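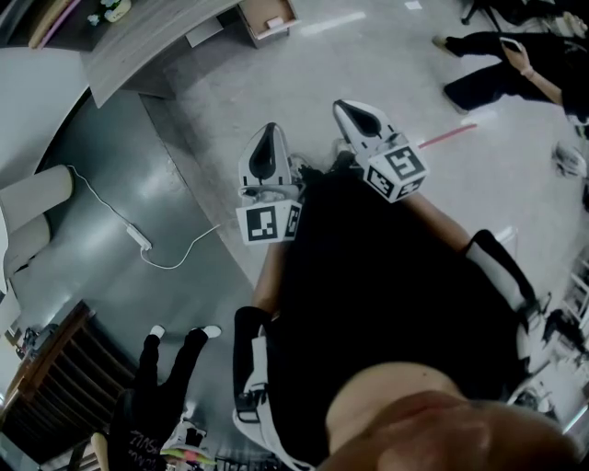

Handheld gripper seen from the head camera. Both marker cubes are in view and the fingers are slightly apart.

Recording Hand-Guided Demonstrations with a Handheld Gripper

Search the docs Search Clear

2 comments 12 shares

This page covers recording manipulation demonstrations with the two-finger handheld gripper and a head camera, and exporting them for training. It assumes the Zultero recorder is installed and the head camera has already been calibrated for lens distortion. Remote-control recording with the Ovo leader arm uses the same session format and is covered briefly near the end.

What you need

- Handheld gripper with a marker cube at the base of each finger
- Head camera and mount
- Recording computer running Zultero
- Printed calibration board, flat and undamaged
- A second person to start and stop episodes, if the task needs both hands

Step 1. Check the gripper

Open and close the fingers several times. Travel should be smooth and both fingers should move by the same amount. If one lags, tighten the linkage before going further. Uneven travel does not stop the recorder from running, but the exported opening width will be wrong for the whole session.

Press on each marker cube with a thumb. A cube that rocks on its base has to be refitted, and the finger offset measured again. Wipe the printed faces with a dry cloth. Do not use alcohol on them. It lifts the black print at the corners, and corner detection is the first thing to suffer.

Inspect the fingertip pads. Replace a pad that has started to peel. Pads of a different thickness change the closed position, so fit them in pairs and rerun the width calibration in Step 3.

Step 2. Fit the head camera

Tilt the camera down until the gripper sits near the middle of the preview when held at working height. The operator's arms and torso will take up a good part of the view. This is expected, and the training crop removes most of it. What matters is that the cubes stay visible through the full reach of the task.

Have the operator hold the gripper out at full reach, then close to the chest, then to each side. Watch the marker overlay in the preview. Each cube needs at least one face detected in every position. If the near position fails, tilt the camera further down. If the far position fails, tilt it up and move the work closer.

Tighten the mount once the angle is right. A mount that slips during a session leaves the recorded poses usable relative to the camera, but the head-to-workspace transform has to be solved again from the point where it moved.

Step 3. Calibrate

1. Place the calibration board flat in the work area.
2. In Zultero, open Session, then Calibrate, then Workspace.
3. Look at the board and hold still until the board outline turns green.
4. Move the head slowly to a new angle and repeat until 15 views have been accepted.
5. Open Session, then Calibrate, then Width.
6. Close the gripper fully and press Capture.
7. Open it fully and press Capture again.

The residual is shown when the solve finishes. Anything above 2 pixels should be rejected. The usual causes are a bent board and head movement during capture. Glossy flooring can also reflect overhead lights into the view and wash out part of the board. Move the board to a matte surface or turn off the nearest light.

Calibrate at the start of every session and again after any break in which the camera was taken off.

Step 4. Prepare the work area

Objects for the task go inside the area covered during calibration. Route power cables away from where the operator will step. The operator is watching the gripper and will not be looking for them.

Other people can remain nearby. They should stay out of the space between the camera and the gripper, and should not pass objects to the operator during an episode unless the handover is part of the task.

Furniture does not need to be cleared. The policies trained from these sessions in the Nuttall workspace are expected to run in ordinary rooms, and varied backgrounds are wanted. Remove any loose printed markers from the same family as the cubes, including old calibration sheets. The tracker will pick them up.

Step 5. Record a practice episode

Record one episode and discard it. Play it back at half speed and check:

- marker overlay stays attached to both cubes
- width trace follows the fingers, with no steps
- no dropped frames in the timeline
- the object stays in view at the moment of grasp

A short gap in the overlay, up to 10 frames, is filled by interpolation. Longer gaps split the episode at export.

Step 6. Record the demonstrations

Begin each episode with the gripper open and held still for a second. Perform the task at a steady pace, a little slower than normal. The arm that will later reproduce the motion has joint speed limits, and fast wrist turns are the part it most often fails to follow.

Keep the following in mind:

- Approach the object with the fingers open wider than the object. Do not nudge it into place with a fingertip.
- Pause briefly after closing, before lifting.
- Keep the gripper inside the reach of the target arm. The operator can lean and step. A bench-mounted arm cannot.
- Turn the wrist only as far as the target arm can turn. The limit can be displayed as a colored band under View, then Arm Limits.
- Do not regrip the handle during an episode.

End with the gripper open, clear of the object, and still. Change the starting position of the object between episodes. Include some starts near the border of the work area, where most failures at run time occur.

If a mistake is made, finish the motion and mark the episode as failed with the F key. Do not delete it during the session. Failed episodes are excluded from export by default and are useful when checking the labels later.

Operators should rest after 12 minutes of continuous recording. Wrist fatigue shows up in the data as a downward drift in approach height, and it is easy to miss in playback.

Step 7. Review and export

Open the session in the review panel. Episodes are sorted by tracking quality, lowest first. Work from the top until the overlays look clean. Then select Export and choose the Turkenance profile, which writes gripper pose, opening width and video on a common clock.

Run the replay check on the exported files before any training run. It sends each trajectory through the arm model and lists episodes that go past a joint limit or pass too close to the arm's own base. Those episodes should be left out or recorded again. Trimming the end of a bad trajectory is acceptable only if the task was already complete.

Remote-control recording

Tasks that depend on contact force, such as pressing a plug into a socket, are better recorded with the Ovo leader arm. The operator moves the leader and the follower repeats the motion on the real object. Steps 4 through 7 apply with two changes. The width trace comes from the follower's encoder, so marker tracking is not needed, and the arm limits are enforced as the motion is made. Collection is slower, at roughly half the rate of handheld recording for simple pick and place.

Do not mix handheld and leader-arm episodes in one session. Export them separately and merge at the dataset level.

Troubleshooting

One cube drops out when the wrist turns. Usually only a single face is visible at that angle. Lower the camera tilt slightly or change the approach direction.

Pose jumps between two orientations. A face is being seen nearly head-on at long distance. Bring the work closer. Turning on the two-cube constraint in the tracker settings also helps.

Width reads above maximum. Width calibration was done with the fingers not fully open. Repeat the width part of Step 3 and reprocess the session. The video does not have to be recorded again.

Export stops with a clock error. The camera was unplugged and reconnected after the session started. Split the session at that point and export the two parts separately.

2 comments

Does the two-cube constraint work with the older firmware?

It needs the March release or later. On older versions the box is there but has no effect.

Share this page 12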